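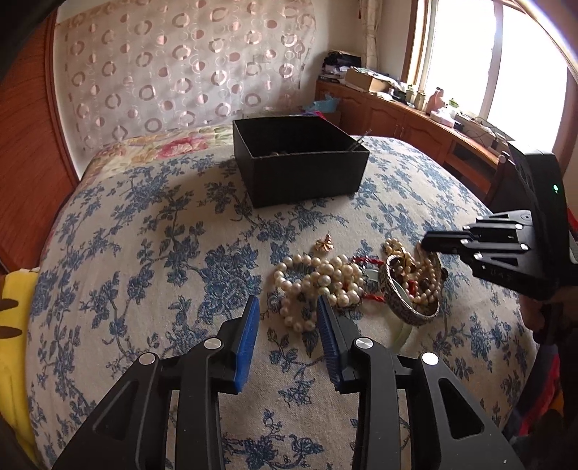 Pearls, cord, brooch and the two bangles on the bedspread before sorting

Untangling and storing mixed costume jewelry
Posted in Home Storage, Kistville boards

I have a pile of jewelry that has lived in one drawer and I want to separate it for good. There is a strand of large cream pearls, a second strand of smaller cream beads with a few brown ones, a red cord, a gold brooch with pointed petals, a patterned bangle and a pale green one. The large pearls are tangled and the cord is caught under them. The smaller strand has wound itself around the patterned bangle. I do not know if the pearls are real. What order should I work in, and what should each piece be stored in? The space available is a shallow tray, 498 mm by 270 mm.
Rendidetti

Take the rigid pieces out first. The brooch goes aside with its pin closed, then the green bangle. Slide the patterned bangle out of the small strand, holding the bangle still and moving the beads over it one loop at a time. Do not pull on either end of a strand. Stringing thread fails at the clasp or at a knot, and tension finds the weak point.

For the large pearls, lay the loops flat and find the clasp. Open it. An open strand has two free ends and most tangles come apart from there. The cord should lift out once the top loops are clear. If it has knotted, work a blunt needle into the knot – not a pin, which splits the fibers.

Storage: treat the pearls as real until you know. Store them flat in a soft cloth pouch, away from metal. Hanging stretches the thread over time. Wipe with a dry cloth, no ammonia or ultrasonic cleaner. Your tray will take 2 rows of compartments with the bangles lying flat in the back row. Line it with felt.
Orakzai

Baby powder on the knots. Works for chains anyway, never tried it on cord. I would keep it off the pearls.
Dorkosley

Rub two of the pearls together lightly. Gritty usually means real or cultured, smooth usually means glass or plastic. It is not proof. A jeweler can check in a minute.
Pinbox1000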